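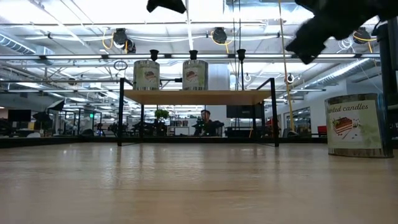
Wanted: households for a home heat pump trial in Skulitz

Hi, and thanks for clicking through from the newsletter (or the grocery store bulletin board, which is where most of last year's people found us). I run the Piko trial, and I'm looking for 17 more households who heat with oil or propane and would let us swap that out for an air-source heat pump for one full heating season.

You may have heard about the first round. We had a handful of homes along the creek road, all of them small and pretty well insulated, and the numbers came back nice. Too nice, if you ask me. Those were easy houses! What I want now are the hard ones — drafty farmhouses, additions built onto additions, the place where the upstairs bedroom is always freezing and everyone has just agreed to sleep in socks. If you've been thinking your house is too old or too weird for this, please write to me first.

What you'd get

The outdoor unit, up to three indoor heads, and the install, all at no charge. The installer is Castellanos, the same crew we used before, and they clean up after themselves. You also get $200 a month toward your electric bill from November through March, paid whether you used a lot of power or hardly any. At the end of the season you can keep the system as it is or have it taken out and the wall patched. Your old furnace or boiler stays in place the whole time and you're free to fire it up whenever you want. I only ask that you write down when you did and why. "I was cold" is a perfectly good why.

What I'd get

Data, mostly. We put a meter on the heat pump circuit, another on your main panel, and little temperature loggers in up to five rooms. They report every few minutes over their own cell connection, so you don't have to give us your wifi password. There's a short survey once a month (I take it myself each time before sending it out, and it's about comfort and noise and whether the dog likes the warm spot). We also visit twice, once in the fall to do a blower door test and once in spring to collect the loggers. 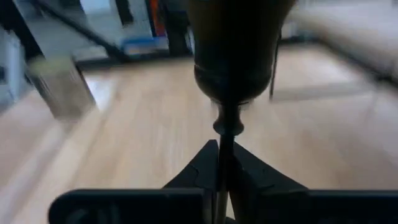
Screwdriver, dark handle.

Who can join

You own the house, or you rent and your landlord will sign the form. You live there through the winter — no vacation cabins this time, sorry. You burned at least 100 gallons of oil or propane last season and can find a bill or two to show it. Your panel has room for a new breaker, or you're okay with us adding a subpanel. And you're within the Plulter electric service area, which covers Skulitz and most of the valley south of it. If you're not sure who your utility is, look at the top of your bill, or send me your road name and I'll check.

Wood stoves are fine. Solar panels are fine too, just mention them so the metering gets set up right. Electric baseboard as your main heat is not what we're after this round, though I'm keeping a list for later.

The money part, so it's out in the open: the trial is paid for by a regional clean heat grant plus a share from Plulter, who want to know what a cold January morning does to their lines when a whole road switches over. I'd like to know that too. Nobody selling equipment has a say in what we publish. The report will list houses by letter only, with no addresses, and you'll get your own house's results before anyone else sees the combined ones. In the first round the average home used 3765 kilowatt-hours for heating over the season, and I fully expect the drafty places to blow right past that.

A question I get at nearly every info night:
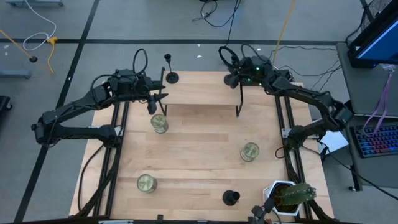
What happens if the power goes out?

The heat pump stops until the power is back, same as most furnaces and boilers would. If you have a wood stove or a generator, keep it ready the way you always have.

How to apply

Fill out the form at the front desk of the Skulitz library or ask me to mail you one. It's two pages. The first is about the house and the second is about how you heat it, and guesses are okay on both. I read them all myself and I'll call you back either way, usually in the evening after 6, so if you see an unfamiliar local number please pick up.

I'll be at the library every Monday while applications are open, at the long table by the magazines, with a demo indoor unit you can switch on and listen to. Bring your fuel bills if you want and we can go through them together. Homes get picked by type first, so we end up with a real mix, and by lottery after that. Installs start in September and have to be done before the ground freezes, so sooner is better with the forms.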